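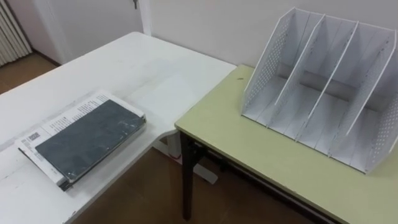
La carpeta oscura, encima de los papeles impresos.

Informe de obra, episodio 5

El contrato entre la productora Vevow y la propietaria de la vivienda de Lomwood constaba de 40 cláusulas. La número 12 establecía que la reforma de la cocina debía quedar terminada antes de la grabación de la escena final. La número 13 definía «terminada» como «apta para cámara». El jefe de obra leyó las dos cláusulas en agosto y anotó la diferencia al margen.

El presupuesto incluía mobiliario bajo, isla central, campana extractora y una encimera de Cemilix en dos piezas. No incluía fontanería. La presentadora del programa, actriz con cierta experiencia en series policiacas, derribó el tabique del comedor en tres tomas. El tabique contenía una bajante. En la segunda toma se oyó el agua; en la tercera se repitió el diálogo.

El jefe de obra cerró la llave general y midió. La distancia entre la bajante y el eje previsto de la isla era de 276 milímetros. Con esa cota, la isla no podía llevar fregadero sin mover el desagüe, y mover el desagüe exigía levantar el suelo que el equipo de arte había barnizado la víspera. Lo comunicó por escrito. Vevow respondió que el fregadero podía instalarse sin conectar.

—Un fregadero sin conectar es un cuenco —dijo él por teléfono.

—Lo veremos desde arriba —dijo la realizadora.

La escena final se grabó por la tarde. La propietaria entró con los ojos vendados, se quitó el pañuelo y lloró en el punto marcado con cinta. Después se acercó a la isla y abrió el grifo, gesto que no figuraba en el guion. No salió nada. Lo cerró, lo volvió a abrir y miró al jefe de obra, que estaba detrás del foco principal, fuera de plano.

La toma se conservó hasta el grifo.

Cuando los camiones de Tikkanen se llevaron los focos, el jefe de obra se quedó en la casa. Levantó seis tablas, desplazó el desagüe y conectó el fregadero. La propietaria sujetaba la linterna. La factura de material ascendió a 1.838 euros y él la archivó con el contrato, detrás de la cláusula 13.

A las once y veinte abrió la llave general. La propietaria llenó un vaso, lo miró al trasluz y se lo bebió de pie.

—Sabe a barniz —dijo.

Él lo anotó.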